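The kitchen that fits in a drawer

There is a particular sort of afternoon, usually a wet one in April, when a child decides that you have not eaten enough. You are told to sit down. You are asked what you would like, and whatever you say is ignored. A plate is set in front of you, and then a cup, and you must lift the cup to your mouth and say that it is delicious.

I have been thinking about play kitchens since a trip to Parkton, where a small shop called Juška keeps a whole wall of them at the back. I went in for a birthday card and stayed until closing time. They had little stoves with knobs that clicked, and sinks with no pipes, and tray after tray of loose fruit sold by the piece — 16 kinds, if you include the two sorts of pear, and I certainly do!

What struck me on the train home was how few of these things a child really uses. The big painted cooker is lovely on the first morning, and by the following Thursday it has become a place to keep socks. The small pieces are the ones that go on being carried about the house: a bowl, a plate, a mug, a bit of fruit, something to squeeze over the top of it all.
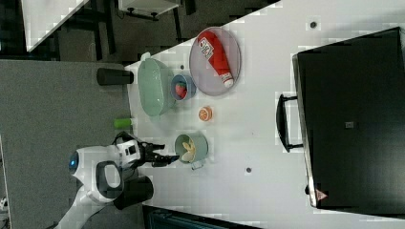
And the nicest part is how freely it all gets mixed up. A strawberry will be served in a bowl, quite properly, and a banana will be put in a mug, because a banana is what was wanted and a mug was nearest. Sauce goes with everything. I was once given a slice of orange with ketchup, and was watched very closely until I had finished it.

Real crockery has its place in this too, if you can bear the risk. Our own set is half toy and half kitchen cupboard, with a couple of Gokent saucers that lost their cups years ago and a dented Flakitz pan with a lid that never fitted. I like the weight of them beside the plastic. Children seem to like it as well, and they carry the heavier things with both hands, walking slowly and breathing through their mouths.

As for storage, we have tried baskets and boxes and a rather handsome tin, and have gone back to the bottom drawer beside the oven, where small hands can reach it while the proper supper is cooking.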